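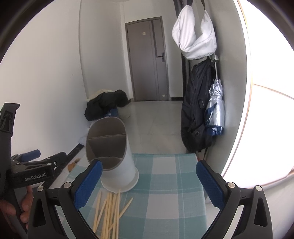 Setsuko Kuroda told us at the first interview that a holder is only a suggestion, and that chopsticks have never been known to take one. We had planned to call this section "Compliance with Designated Storage". After her remark we dropped the title, and most of the assumptions behind it.

4.2 Near-storage

Across the 61 households in Zekness, the commonest place for an object with a proper home was right beside that home. We call this near-storage. Figure 1 has a textbook case: a utensil holder with three compartments stands on a checked tablecloth, and the chopsticks lie on the cloth directly in front of its base. The distance between disorder and order is, for the most part, the height of the holder. Residents did not regard this as untidy. Asked where the chopsticks were kept, they tended to name the holder, and some pointed at it while looking at the chopsticks.

Earlier writing on household tidying tends to treat the container as the end of the matter. Memari's scheme, which we used for the pilot, has two states, "in" and "out", and our coders ran through the whole of "in" before lunch. Everything else was "out", including things a resident could find with her eyes shut. We added a third code, "beside", and the coding took seven weeks longer than budgeted. We stand by it, although the department has asked us not to do it again.

Compartments made matters worse. Maes argues that dividers help people sort, and they may well do so in an office. In our kitchens, a divided holder seemed to raise the question of which part was for what, and the question could stay open for months. Siebe Dewulf's household had settled it by putting everything in the rear section and calling the other two "spare".

4.3 Objects at floor level

Floors followed much the same logic, with a lower standard of furniture. Footwear gathered near walls and beside rugs, seldom on them, as though the edge of the rug were a kerb. Bags were found against boxes. Cardboard boxes held on to their places longer than anything else we recorded, chairs included, and two residents gave directions around the living room by them.

We coded a pair of boots as one object when both were within reach of each other, whatever way they faced. Soft packaging was harder. A plastic bag leaning on a box might be contents, rubbish or a bag that is being kept for other bags, and no amount of squinting will tell you which. Where the resident was out, we entered "bag" and moved on.

Figure 2. Floor-level objects around a plaid rug: tan lace-up boots on the tile, with a cardboard box and a crumpled white plastic bag along the left side of the room.

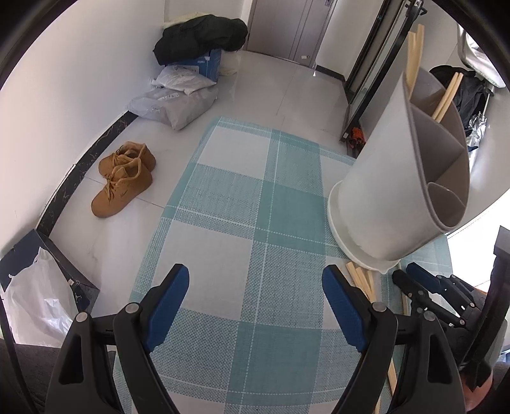
4.4 Limits of the coding

The code "beside" depends on knowing what a thing is meant to be beside. For chopsticks this is easy. For boots it required asking, and the answers varied with who was home. In December we went back to the households with the Jillitz checklist in hand and found that it has no line for footwear at all, so those entries rest on our own field notes and on the patience of the residents, which we did not measure.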